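Fluvville Science Pages for Young Readers
Home / Light and Color / Why Things Have the Colors They Have

Why Things Have the Colors They Have

Updated December 19, 2025
Reading level: ages 9 to 12

Color starts with light. In a completely dark room there is no color to see, even if the room is full of paint. When a lamp is switched on, light leaves the lamp, hits the things in the room, and bounces off them. Some of that light enters your eye. Your eye and brain turn it into what you call red, blue, green and so on.

Light travels as waves. The distance from the top of one wave to the top of the next is called the wavelength. Visible light has very short wavelengths, much smaller than the width of a hair. Red light has the longest wavelengths that people can see. Violet light has the shortest. Orange, yellow, green and blue lie between them, in that order.

White light

Sunlight looks white or slightly yellow, but it is a mixture of all the visible wavelengths. A glass prism bends each wavelength by a different amount, so the mixture spreads out into a band of colors. Raindrops do the same thing when they make a rainbow.

Absorbing and reflecting

When white light hits an object, part of it is absorbed, which means the object takes it in. The rest is reflected. A green leaf absorbs most of the red and blue light and reflects more of the green. A white surface reflects nearly all of the wavelengths. A black surface absorbs nearly all of them, and the absorbed light turns into heat.

Pale colors work in a slightly different way from strong ones. A pale object reflects a lot of light of every wavelength and a little extra of one part. Lavender is a pale purple. Pale teal is a blue-green mixed with a large amount of white.

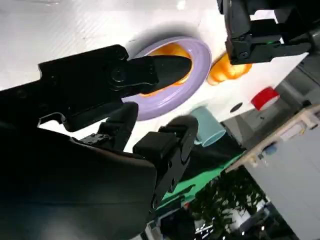
Gunvor Hedlund wrote in to ask why purple is missing from the list of rainbow colors when violet is on it, and whether the two words mean the same thing.

They do not. Violet is a single part of the rainbow, at the short end. Purple is a mixture. Your eye sees purple when red light and blue light arrive together with little or no green. No single wavelength gives the same result as that mixture. Many people use the two words as if they were equal, and in daily life that causes no trouble.

How the eye sorts colors

At the back of the eye is a thin layer called the retina. It contains cells named cones. Most people have three kinds of cone. One kind responds best to long wavelengths, one to medium, and one to short. The brain compares the three signals and works out a color.

Orange light sets off the long-wavelength cones strongly, the medium ones less, and the short ones hardly at all. A screen can copy this effect with red light and a smaller amount of green light. The screen sends out no orange wavelengths, yet the eye reports orange.

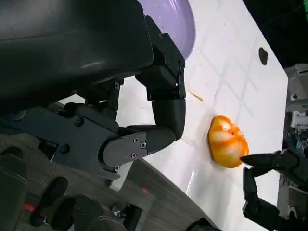
Many orange foods get their color from substances called carotenoids. These absorb blue light and some green light. What is left over is mostly yellow, orange and red. Carrots, pumpkins and oranges all contain them. Green leaves contain them too, but in summer a green substance called chlorophyll covers up their color. In October, in places with cold winters, many trees break down their chlorophyll and the yellow and orange can be seen.

Shiny and dull surfaces

A smooth surface reflects part of the light in one direction, like a mirror. This makes a bright spot called a highlight. A rough surface scatters light in many directions and looks dull, or matte. On a glossy plastic object the highlight is usually the color of the lamp, and the rest shows the color of the plastic.

Something to try

You need a sheet of white paper, a flashlight and 4 pieces of colored card. Darken the room. Hold one card upright beside the paper and shine the flashlight on the card. Look at the paper. A faint patch of the card's color should appear on it. Repeat with the other cards and write down which patch is easiest to see.

Words to know

Absorb: to take in.
Cone: a cell in the eye that responds to color.
Reflect: to bounce back.
Wavelength: the distance between the tops of two neighboring waves.

Text: Eilif Sundqvist
Next page: Why the Sky Is Blue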